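Zitby
14 July 2019

Thread on bedding and knitwear storage in a small bedroom, as the notes have outgrown one post.

1/ The room has one bed, one chest of drawers and no airing cupboard. Anything that needs folding gets folded on the bed. I make the bed first. A smooth cover is the largest clean flat surface in the flat and it costs nothing to keep it that way.

2/ Sort by thickness before colour or owner. Thin cottons stack to almost any height. Fleece and knits don't: the pile compresses at the bottom, slides at the top, and the whole lot goes over when the drawer is shut.

3/ Drawers are the Waltden deep ones, bought second-hand. Runners are rated for more than I will ever put in them. The limiting factor is height, so everything is filed on edge, fold upwards. 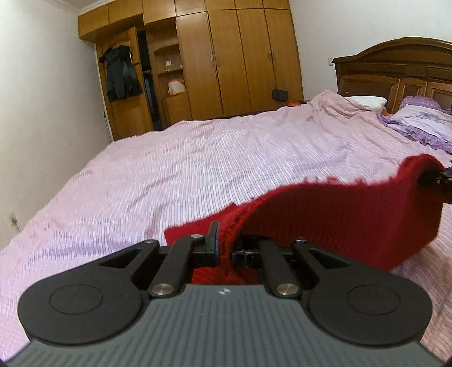

4/ Thick fabric needs fewer folds than people give it. Two is plenty, three makes a brick that springs open. Hold it by the edges, lift it clear of the cover and let the weight pull it straight before laying it down. With something like the red one, pinching the edge already gives you a fat, fuzzy fold, so allow for that bulk when you decide the final width. Measure against the drawer, not against the last item.

5/ Lint. Red fleece or knit on a pale sheet is a bad combination. I fold the darks and brights first, go over the cover with a roller, then do the whites. The Mivia roller is fine. The refills are 100 sheets and tear slightly off the perforation, always on the same side.

6/ Washing: 30 degrees, short spin, flat on the rack. Softener flattens a looped texture and I stopped using it in October. Towels improved as well.

7/ Someone asked about vacuum bags. I tried the Ouellet ones for winter blankets. Of 9 bags, 7 held their seal until spring. The other two had fluff in the zip, my fault. I would not put anything knitted in them for more than a month, as the creases take several washes to drop out.

8/ Labels go on the drawer front, inside the lip. Masking tape and pencil. Still to sort: pillowcases, which are currently in with the scarves.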